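Grurmont Scene Pack: gallery

Grurmont is a library of simulated interiors for testing mobile robots and household manipulation. It is supplied by Dizon and maintained from the Durberg office. The current release dates from September 2020 and holds 986 rooms with 3364 placeable objects. Licences are sold per site, with no limit on the number of machines.

Each room loads with collision meshes, surface friction values and a navigation map. Objects with a hinge, such as doors and lids, carry a joint that can be set by script or left free. Wall, floor and sky textures can be swapped at load time from a fixed seed, so a run can be repeated exactly.

Output is colour, depth and object masks. At low resolution the colour output shows stepped edges where floor and wall meet. Babita Singhal's notes on smoothing are in the manual, section 19. Smoothing is off by default and slows rendering.

Rooms are grouped by how much stands on the floor. The sparse group suits first tests of path planning and object search: one freestanding item, long sight lines, a door and a window as landmarks. Start positions are set in the room file and may be overridden.

Sparse group, living areas. Pale wood-grain floor, mottled walls, glazed door open, portable grill with the red lid up.

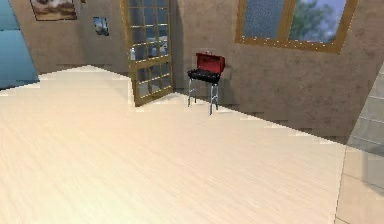 The dense group uses the same file format and is sold as an add-on. A site licence costs 2000 euros a year and includes updates. Orders and trial requests go to Wai-kit Su at the Durberg office. Questions about importing your own robot model should be sent to Hemant Dubey, with the model file attached and the version of the simulator stated.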